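**Plastic Waste Sorting in Student Housing, Durnham**
Montri Prasertsri and Charoen Sukprasert

## 3. Method

We studied two buildings, Jollus and Lacson, during September. In both buildings the residents have separate bins for paper, plastic and general waste. Together there are 216 rooms. Every evening at 7:30 we opened the plastic bins and wrote down each item by type -- bottle, film, tray or other.

When an item was made of several parts, we recorded it as "mixed." This group gave us the most difficult decisions, and we changed the rule one time in the first week. 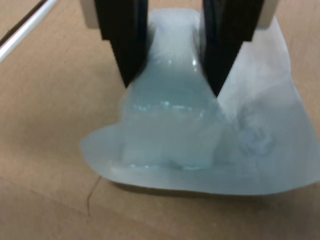
*Figure 2. Translucent plastic on a tan surface.*

## 4. Results

In total we recorded 2,063 items over 30 days. Lacson had fewer wrong items than Jollus, although the bins are the same model. We think the reason is the place of the bins. In Lacson they stand next to the kitchen door, but in Jollus the residents must carry the waste down to the basement.

Food remains were the most common mistake in both buildings. Paper cups came second -- many residents told us they believed the cups were plastic.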